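Mixed cups and mugs in a share kitchen - keep, stack or cull?

Florkgate Neighbours' Help Board > Kitchen and Laundry

Posted by Cesine, July 2020
Viewed 1,424 times

Hello all, hoping for a bit of wisdom from people with more cupboard than I have. There are 5 of us in the house now and our drinking things have multiplied in a way I can't quite explain. We've got proper mugs, tall tumblers, plastic cups left over from when my sister's kids stayed, and a couple of travel cups without lids. They all live on one shelf beside the kettle, which is also the shelf for tea, and every morning somebody has to take half of it out to reach the thing at the back.

I've tried stacking, but the mugs wobble and the plastic cups get jammed inside one another so tightly that I had to run one under the hot tap to get it loose. I don't really want to buy a matching set (everyone has their favourite and there would be a mutiny). Is there a sensible order to put them in? And does anyone have a trick for tea stains while I'm at it? Thank you in advance, and sorry for rambling!

Shiyu Tian

Oh, I do feel for you, we had the very same shelf at our old place. What worked in the end was taking absolutely everything out and putting it on the table, and then sorting by shape. Colour is tempting but it doesn't help you at all once the door is shut.

Anything with a handle goes in a single layer at the front, handles all pointing the same way. I point ours to the right as most of us are right-handed, but suit yourselves. You'll be surprised how much room you gain just from that. Tall tumblers go behind, standing up, and please don't put mugs on top of them, I lost a lovely one that way. Plastic cups can be nested, but stop at 3 to a stack and make sure they're bone dry first. A damp cup inside another damp cup is what makes them grip, and it's what gives you that musty smell too. If they still stick, a little strip of paper towel between them does the job. 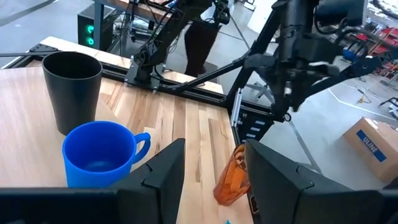
Blue mug and black tumbler are the two that get used daily here, so they have the spot nearest the kettle and nothing is allowed in front of them. The orange plastic one is for water and goes wherever it fits. I'd ask everybody in your house to name one favourite and give those the front row, then put the rest up high or in a box until September. Whatever hasn't been asked for by then can go to the op shop with a clear conscience.

For the stains, a spoonful of bicarb and a damp cloth, rub gently, rinse well. It's slower than the strong stuff but kinder to the glaze - and you won't taste it in your next cuppa.

Gu

Hooks under the shelf. Only for mugs obviously. We put up 4 and never looked back. Check the shelf is thick enough for the screws before you start, ours needed the short ones.

Edus

Agree with the bicarb. Don't leave the plastic cups out on the windowsill to dry though, mine went cloudy and a bit brittle after one summer. Tea towel on the bench, upside down, prop one edge up on a spoon so the air gets in.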